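The Quiet Return of the Family Jigsaw Drama

There is a moment in the second episode of "Furero" when a grandmother slides a puzzle piece across the kitchen table to a boy who hasn't spoken to her since the funeral. He turns it over, he tries it in three wrong places, and it takes most of a minute. I watched it with my tea going cold and my hand over my mouth, and I am not a person who cries at television!

The series has 8 episodes, and I'll admit I meant to spread them over a couple of weeks like a sensible adult. I was finished by Sunday lunch. It follows the Kovács family, who run a failing puzzle workshop in the hill town of Bremon, and who have one last order to fill: a hand-cut jigsaw of the old harbor, 126 pieces, for a buyer they have never met. That is very nearly the whole plot. Two sisters argue about money, a cousin comes home with a suitcase and no explanation, and it rains a great deal.

What carries it is patience. The camera stays on hands and faces long after most shows would have gone looking for a car chase — or at least a slammed door — and by the fourth episode you start to know who is in the room from the way a saw is set down on the bench. The music is mostly a single piano, and there are long stretches with no music at all, just the drip of the gutter and somebody sweeping.

It began in April as a small release on the streaming service Cludon, with hardly a poster to its name, and has been passed along ever since from one friend to another. My sister told me, and I told everyone at the bakery (twice, I'm afraid).
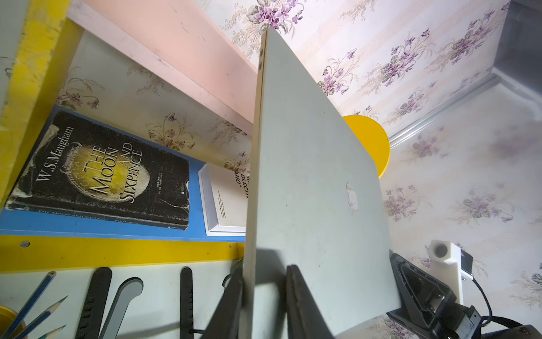 Do you need to like puzzles to enjoy it?

Not a bit, although you may find yourself clearing off the dining table afterward. I have 2 boxes on mine now, and the sky in the first one is giving me terrible trouble.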